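Brovness bag swap moves indoors and gets a sorting table

BROVNESS — The town's bag swap will run indoors through the winter, organizers said, with one long sorting table and a new rule that every bag gets opened and checked before it goes back out to shoppers.

The swap began last spring as a box by the door of the Pesonen grocery store. People left bags they had too many of, and anyone who had forgotten theirs could take one. By fall the box was overflowing. A count in October found 400 bags in storage, and 46 of them still had something inside, mostly receipts, produce stickers and, in one case, a set of house keys that has since gone back to its owner.

Bags are now sorted by type. Totes and other bags that hold their shape make up the first group, and those are opened wide at the mouth so that the lining can be looked over and the corners felt for crumbs. 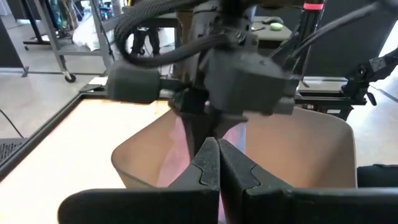 Linings are where the trouble starts, according to Esko Kallio, and a tote that looks clean on the outside can still smell of onions for a month. He would like to see people turn their bags inside out at home before dropping them off.

The second group is everything thin: carrier bags with handles, mesh bags and zipper bags. Mesh bags are shaken out and checked for broken strands near the handles. Zipper bags are accepted only if the seal closes along its full length, and any that held raw meat should stay out of the swap entirely.

Carrier bags are folded lengthwise with the handles left showing, so they can be picked up one at a time. Organizers tried rolling them first, but the rolls came undone in the box and the method was dropped after a week.

Work gloves, lunch boxes and other items that turn up with the bags are put to one side and kept for three weeks. Anything unclaimed after that goes to the Dronness thrift store — the store has asked for gloves in pairs only.
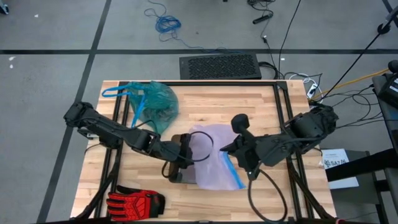
Opening hours will be 4 to 7 p.m. through December, with longer hours possible in the new year if enough people sign up to sort. The grocery store will keep a smaller box by its door for people who can't make it in the afternoon.

Torn bags are handled separately. Bags with a small hole are used to hold other scraps, tied at the neck and passed on for film recycling. Heavier contents are kept to the bottom third of the bag so the neck can still be twisted shut.
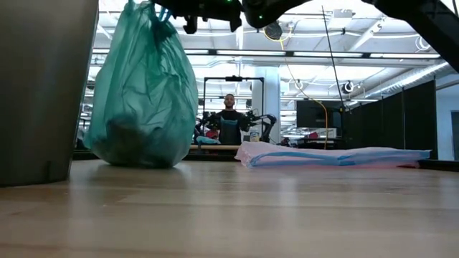 One regular at the swap wondered why torn bags are taken at all, given that the recycling drop-off in Sandent accepts them directly. Organizers replied that Sandent is a long drive for people on the north side of town, and that a full load can go over in one trip.

Bags can be dropped off clean and dry during opening hours. Paper bags are not accepted.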